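Cuando la salud de un famoso se convierte en capítulo

Soy lectora de revistas del corazón desde hace muchos años y no me avergüenzo. Aprendí una buena parte de mi español con ellas, en la sala de espera de una peluquería, y todavía hoy leo los portales de espectáculos con el café de la mañana. Lo digo al principio para que nadie piense que escribo desde la superioridad. Me gustan las bodas, las reconciliaciones y las discusiones en los reencuentros de temporada. Pero hay una costumbre que cada vez me molesta más, y es la de pedir disculpas en público.

Me refiero a la disculpa del concursante o de la participante de un programa de telerrealidad. Antes era una cosa rara. Ahora tiene un calendario, un formato y casi un vestuario propio: la camiseta gris, el pelo recogido, la cara sin maquillaje, el sofá de fondo. La persona respira hondo, mira hacia abajo, dice que ha estado reflexionando y que asume su responsabilidad. Después viene un silencio y después viene, muchas veces, el anuncio de un nuevo proyecto.

En enero seguí una de estas historias en el portal Sketach. Una participante de la serie Las terrazas de Surneck había dicho en la cena final una frase muy fea sobre el matrimonio de una compañera. La frase se emitió por la noche. A la mañana siguiente ya estaba publicada la disculpa, y a las cinco de la tarde estaba publicada la respuesta a la disculpa. Leí los comentarios, que eran 1,738 cuando yo llegué, y encontré una cosa que me pareció triste: casi todos hablaban de la calidad de la disculpa. Que si lloró bien, que si leyó de un papel, que si la del año pasado fue mejor. De la compañera ofendida hablaban muy pocos.

Yo creo que aquí hay un error nuestro, de los espectadores. Nosotros pedimos la disculpa como se pide una canción en un concierto. La exigimos en menos de 72 horas y, si no llega, castigamos. Pero una disculpa que se exige con reloj no puede ser sincera, o puede serlo solo por casualidad. En mi vida privada he tardado semanas en pedir perdón a una hermana, y fue mejor así, porque al principio yo todavía estaba segura de tener razón.

También tienen culpa las productoras. Estos programas se graban muchos meses antes de la emisión. Es decir, las dos mujeres de la cena final tal vez ya habían hablado, ya se habían perdonado o ya habían decidido no verse nunca más, y a pesar de eso tuvieron que repetir el enfado delante de nosotros, en el orden en que salen los episodios. Me imagino que es una situación muy extraña – vivir una pelea vieja como si fuera de ayer – y no conozco otro oficio donde se pida algo parecido, excepto el teatro. Pero en el teatro el personaje tiene otro nombre.

Algunos lectores me dirán que ellos cobran por esto. Es verdad, y cobran bien. Yo no pido compasión para quien firma un contrato con los ojos abiertos. Pido solamente que no llamemos perdón a lo que es una obligación de promoción. Podríamos usar otra palabra, por ejemplo comunicado, que es más modesta y no promete nada.

El podcast Jotimine dedicó un programa entero a este asunto, y lo escuché dos veces porque los presentadores hablan muy rápido. Defendían que la disculpa pública educa, que un adolescente que ve a su ídolo reconocer una falta aprende que las faltas se reconocen. Es un argumento serio y lo he pensado bastante. Sin embargo, me parece que el adolescente aprende otra cosa: que primero se mira cuánta gente está enfadada y luego se decide si uno lo siente. Si protestan 12 personas, no pasa nada. Si protestan 1,000, se busca la camiseta gris.

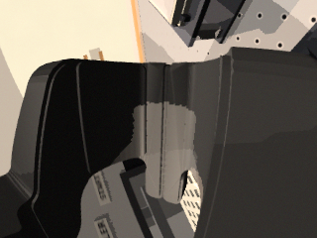 Imagen generada por ordenador.

Hubo un caso que me gustó, y quiero contarlo para no ser solamente negativa. Un cantante del concurso Iyamu se equivocó en directo y fue grosero con una maquilladora. Al día siguiente no publicó ningún vídeo. Tres meses más tarde, en una entrevista sobre su disco, la periodista le preguntó por aquello y él contestó que ya lo habían hablado los dos y que no iba a contar la conversación. La periodista insistió. Él sonrió y volvió a hablar del disco. Muchos lo llamaron arrogante, pero para mí fue la respuesta más respetuosa que he leído en este mundo del espectáculo, porque la conversación pertenecía también a la maquilladora.

Seguiré leyendo los portales, claro. En la próxima temporada de Surneck habrá otra cena, otra frase y otro sofá, y seguramente yo abriré la noticia como todos. Lo que he decidido es no escribir más comentarios sobre si alguien lloró de verdad. Antes los escribía, bastantes, y alguno era bastante cruel.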